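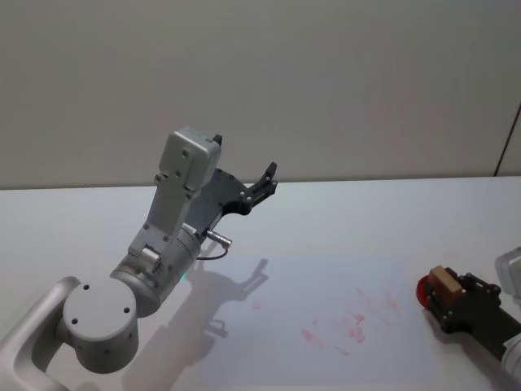
Dénes Simon wrote back that the entry form should keep one row per person per option, and that merging rows at the point of entry would make any later check of the draw impossible. Agreed. Merging moves to the export step.

3/20/25, giveaway draw tool, Moltham build

Purpose: replace the January spreadsheet for the Hendell dress giveaway. Readers can enter by comment, by newsletter signup, or by both. Maximum 2 entries per person. Winners drawn at random, one dress each.

Test data: 3000 dummy entries, generated from the January column layout. Sizes spread evenly, which real entries will not be. Duplicates added by hand: same email with different capitals, same email with a trailing space, same name with two emails.

Run 1. Import clean. Capitals and trailing spaces caught. Same name with two emails passed as separate people. Leaving it that way, as the rules identify a person by email only.

Run 2. Drew 10 winners, fixed seed. Repeated with the same seed after a restart: same list, same order. Changed the seed: different list. Re-sorted the input by size and went back to the first seed: list changed. The draw depends on row order. Added a sort on entry ID before the draw and repeated both input orders. Lists now match.

Run 3. Size check. If a drawn person's size is out of stock in the chosen dress, the tool skips them without a message. Not acceptable. Cellis wants a written record of every skip, with the reason. Log line added: entry ID, dress code, size, time. The skip itself stays for now, pending wording from Lajos Gulyás on whether a substitute dress can be offered. The present rules say "subject to availability" and stop there.

Closing time: the form stores local time, the server stores UTC. Entries made in the last hour before midnight get the next day's date in the export. Convert on import and keep the original value in its own column.

Winner email template: name field breaks on Szűcs, second letter comes out as two symbols. Export was not saved as UTF-8. Fixed in the export settings, template untouched. Resent to the test inbox, displays correctly.

Open:
Reply window for winners. Draft rules say 8 days, the site footer still has the January text.
Redraw after no reply: same seed, next in list, or new seed? Dénes prefers next in list. Lajos to confirm.
Delete dummy entries before the form goes live.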